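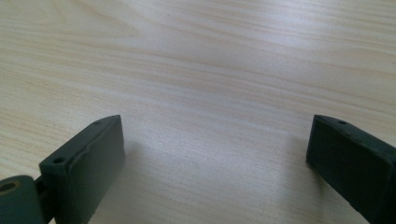
Seit März benutze ich morgens nur noch eine getönte Tagescreme statt Foundation. Angefangen hat es damit, dass meine alte Foundation von Zadia leer war und ich an dem Tag keine Lust hatte, in die Stadt zu fahren. Im Schrank lag noch eine ungeöffnete Tube von Wurley, die mir Yara geschenkt hatte.

Der Farbton ist für mich im Winter etwas zu gelb, jetzt im Sommer passt er. Ich trage sie mit den Fingern auf, erst auf den Wangen, dann den Rest auf Stirn und Kinn. An der Nase setzt sie sich gegen Mittag ab, da muss ich einmal mit einem Tuch drüber. Puder nehme ich nur, wenn ich abends noch weggehe.

Gekostet hätte sie 55 Euro. Das würde ich selbst nicht ausgeben, muss ich sagen. Für den Nachkauf habe ich mir deshalb die von Halim angesehen, die gibt es in 5 Tönen, von denen mir 2 stehen könnten. Der hellere riecht stark nach Sonnenmilch -- wer das mag, wird damit zufrieden sein.

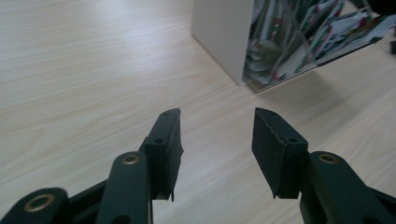
Heller Holztisch mit Maserung.

Was sich sonst geändert hat: Ich schminke mich abends schneller ab. Der Reinigungsbalsam von Clesine ist mir dafür inzwischen zu fettig, ein mildes Waschgel reicht. Meine Kollegin Dewanti schwört weiter auf den Balsam, sie trägt aber auch wasserfeste Wimperntusche.

Augenbrauen mache ich wie vorher, mit Stift und Bürstchen. Beim Rouge bin ich auf Creme umgestiegen, weil Puderrouge auf der Tagescreme fleckig wird. Ein Tupfer pro Seite, sofort verblenden, sonst bleibt ein Rand stehen.

Im Herbst wird mir die Creme vermutlich wieder zu dunkel sein. Die Tube hält bis dahin noch, danach probiere ich den hellen Ton von Halim -- trotz Sonnenmilch.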